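Research > Manipulation > Demonstration methods > Section 4

We use cookies to remember your reading settings. Accept / Manage

4. Collecting the demonstrations

4.1 Two ways of showing the task

In this section we explain how the demonstrations for the Mosoti set were made. Each task was shown in one of 2 ways. In the first way, the operator sits at the Plarner desk and drives the Iko arm from a distance with a pair of handles. In the second way, the operator holds a gripper in the hand and does the task directly, without any arm present. The fingers have the same shape in both cases, so the recordings can be put into one training set after the alignment step of Section 3.

The set holds 466 demonstrations in total. Remote control was slower, and new operators needed roughly 40 minutes of practice before their recordings were good enough to keep. With the hand-held tool the practice was much shorter, but we met another difficulty: people move their wrist quickly when they feel safe, and the tracking is then lost for a moment. We asked the operators at Norkeck to slow down near the moment of contact. Recordings with a tracking gap inside the grasp were removed.

4.2 Soft objects

Soft objects are of special interest to us. With a rigid block, the opening of the fingers at the end of the grasp says a lot about the size of the object. With foam it says much less - the operator can press a little or a lot and the object still stays in place. For this reason we keep the whole curve of the finger opening and do not reduce it to open or closed. Home rooms were preferred to the laboratory bench, and the things already lying on the furniture were left where they were.
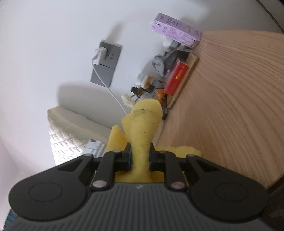

Page last changed: April, text of 4.2 and figure

Figure 3. Hand-held demonstration with a soft yellow object. The part between the two fingers is squeezed into a narrow neck, while the material above it stays wide.

The shape in Figure 3 shows why one width value is not enough for such an object. The policy also needs the view from the tool, where the material at both sides of the fingers can be seen. We come back to this point in Section 5, where the policy is trained with and without the camera input.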